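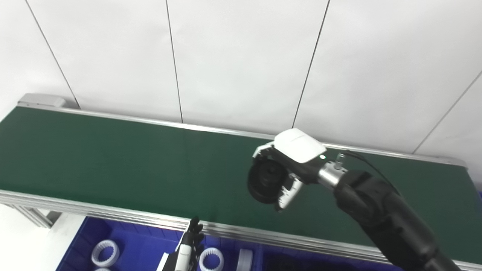
The standard ran to 30 pages, and the station was governed by section 5, Placement on a Moving Surface. The auditor from Grenar had read section 5 on the train and again in the parking lot. It said that a part shall be considered placed when it is stationary relative to the surface, upright, and no longer in contact with the hand. It said that the hand shall then withdraw. It gave no distance for the withdrawal, and the auditor had written a question mark in the margin next to the verb.

The plant at Clarkow made parts for other plants. The auditor had been there once before, in September, when the document under review was a draft and the cell was an outline of yellow tape on the floor. Now the cell had white walls, a belt and a machine with two hands, and the draft had become Revision 15. The belt was stopped for the audit. The shift engineer said it could be started whenever the auditor liked.

"Leave it for now," the auditor said. "I want to see the static case first."

The static case was in Annex B. A part was to be set down on the stopped belt, released, and left. An inspector was then to confirm the three conditions in order and initial a form. The form had a box for each condition and a fourth box labeled Other, which at every plant the auditor had visited was left blank.

The engineer had the log open on a cart. It recorded each placement as a line of text: cycle number, grip force at closure, grip force at release, result. The cycle numbers went up to 1,404. Every result was the word PLACED. The auditor scrolled for a while, looking for any other word, and did not find one.

"What does it write when a placement fails?"

"NOT PLACED."

"Has it written that?"

"Not since the revision."

"And before the revision?"

The engineer thought about it. Before the revision there had been a third result, UNCERTAIN, which stopped the cell and put a lamp on over the door. A person then had to come and look. The person usually found the part where it should be and pressed the button. After enough of these the customer, Farnex, had asked what UNCERTAIN was for, and a meeting was held by phone, and in Revision 15 the result was withdrawn. The conditions that used to produce it were divided between the other two.

"Divided how?"

"There's a table."

The table was in Annex D. Annex D was marked informative, meaning that a plant could follow it or leave it alone. The auditor found that of the conditions formerly called UNCERTAIN, all but one had been assigned to PLACED. The exception was loss of power.
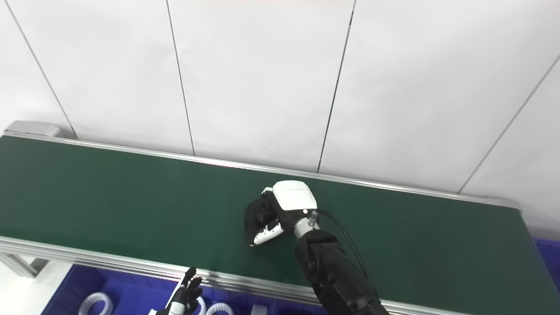 Contact was the subject the standard handled worst. Section 5 defined a released part at some length but treated the hand as a thing that was either holding or absent, and the work in the cell did not divide that way. There was a posture the machine took on the belt, the black fingers curled under into something close to a fist, the white fingertip pads resting on the green surface, for which the text had no name. It was not a grip in the sense of clause 5.2. It was not a withdrawal in the sense of clause 5.4. The auditor looked through the definitions for resting, touching, leaning and bearing, and found only bearing, which referred to the mechanical component.

"How is this logged?" the auditor asked.

The engineer checked. "It isn't. It's between lines."

"So as far as the record goes, it takes no time."

"As far as the record goes."

The auditor wrote this down. The rule at Grenar was that a finding had to cite a clause, and a missing clause could be cited only as an observation. Observations went in the back of the report, after the signatures. Plants were required to acknowledge them and were not required to do anything else.

They ran the static case. The auditor stood behind the line on the floor and held the clipboard. The machine set a part down and let go of it, and the log added a line. Stationary relative to the surface: yes. Upright: yes. No longer in contact with the hand: the auditor leaned to one side, as far as the line permitted, and looked for the gap.

There was a gap. It was not a large one. The auditor initialed the third box.

"It stays near it," the auditor said.

"It does that."

"Is that in the program?"

"The program says withdraw. There's a default for how far. I didn't set the default." The engineer opened another window on the cart and turned the screen around. The field for withdrawal distance was empty, and next to it in gray letters were the words see standard.

The auditor turned to clause 5.4 and read it aloud. The hand shall then withdraw. The engineer nodded as though this settled it.

The auditor asked who had written the clause. The engineer did not know, but the revision history at the front of the document gave a source for every paragraph. Clause 5.4 had been carried over from an older text written for the Brandão plant, where the hands in question had belonged to people. It was a rule for loading a press. The hand shall then withdraw, and the operator shall confirm verbally that it has done so. When the text was adapted for machines, the second half was removed as not applicable.

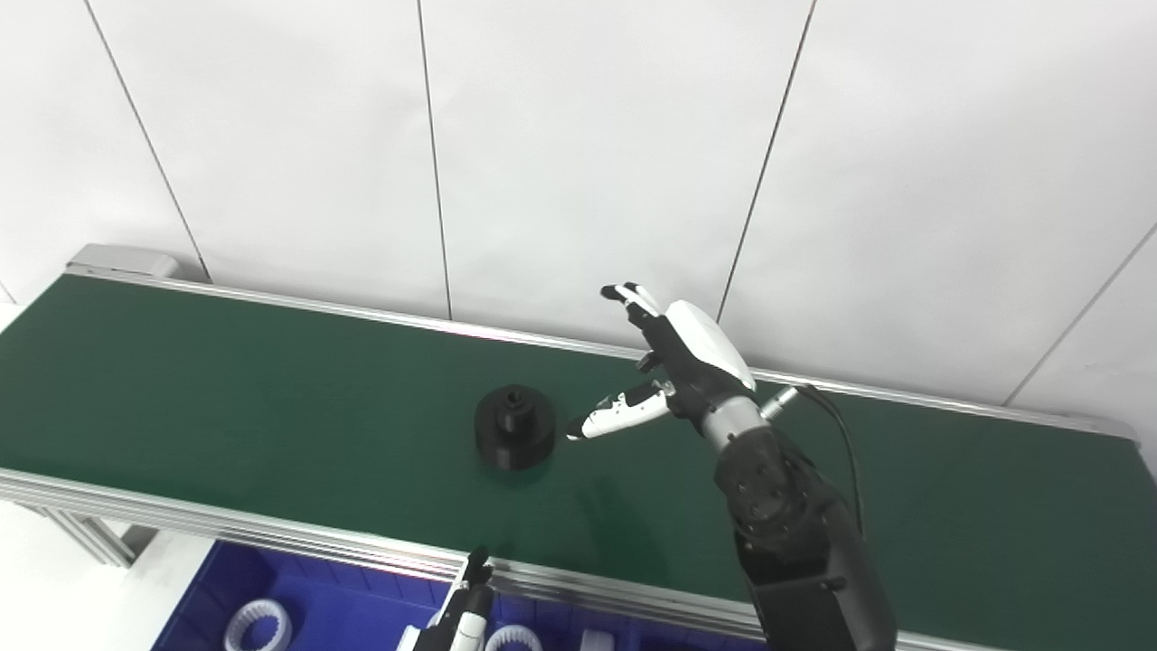 "At Brandão they would have known how far," the auditor said. "You pull your hand back until you feel it's safe. You wouldn't write down a number for that."

"We could put in a number."

"You could. Then I would have to ask where the number came from."

The engineer typed something into the empty field, looked at it, and deleted it.

It was past noon. The auditor had allowed 30 minutes for section 5 and had used them. There remained the moving case, which required the belt to be started and the same three conditions to be confirmed at speed. The engineer pressed the button. The belt gave a short tone and began to run. The machine picked up a part, waited, and put it down at a point that was no longer where it had been when the motion began. The part went away to the right, upright, and the log said PLACED.

The auditor watched 15 of these, the minimum sample. All of them were correct. In the moving case the question of the gap did not come up, as the belt supplied it. The part was carried off whether or not the hand withdrew, and within a second there was more distance between them than any clause would have asked for. The auditor saw how the standard had come to be the way it was. It had been tested mainly on a moving belt.

"Stop it with a part on," the auditor said.

The engineer stopped it. The part sat on the belt and the hand was beside it, and neither one moved. The auditor waited. The log was waiting too, with its cursor at the start of an empty line.

"What's it doing?"

"Nothing. The cycle's complete. It's placed the part."

"Then why doesn't it go back to home position?"

"Home is after withdraw."

"And withdraw is after placed."

"Yes."

"And it has withdrawn."

The engineer looked from the hand to the screen. "It says it has."

The auditor took out the form. The three boxes were initialed. The fourth, Other, had a line beneath it long enough for four or five words. In eleven years the auditor had never had to decide how small to write. The first attempt was Hand remains near part, which was accurate but suggested a fault, and there was no clause for the fault to be a fault against. The second was Withdrawal distance undefined, which was a remark about the document and belonged in the back of the report with the other observations. Neither of them covered the empty line in the log.

What the auditor wrote in the end was UNCERTAIN, in capitals, the way the old software had written it.

"That's not a valid result anymore," the engineer said, reading it upside down.

"It isn't a result. It's under Other."

"They'll ask what it means."

"It means a person has to come and look."

The engineer considered this and then countersigned, since the countersignature confirmed only that the form had been filled out in the presence of both parties. The auditor put the form in the folder behind Annex D. The lamp over the door had never been taken down; it had only been disconnected, and there was a strip of tape across it with the revision number on it in marker. On the way out the auditor made a note of the tape, which was not covered by section 5 but might be covered by section 6, Labels and Markings.

The train back was at 5. The auditor had a seat by the window and a tray that folded down, and spent the first part of the trip on the definitions. Withdraw: to move away from a part following release. Away: the auditor stopped there, crossed it out, and tried again. Withdraw: to move such that return would require a new instruction. This was better. It had no number in it, and it could be tested. It would need a form with a fifth box.

There was coffee on the tray in a paper cup. At some point the auditor set it down, let go of it, and went on writing with the other hand, and it was two stations before the page had to be turned and the first hand was needed for something else.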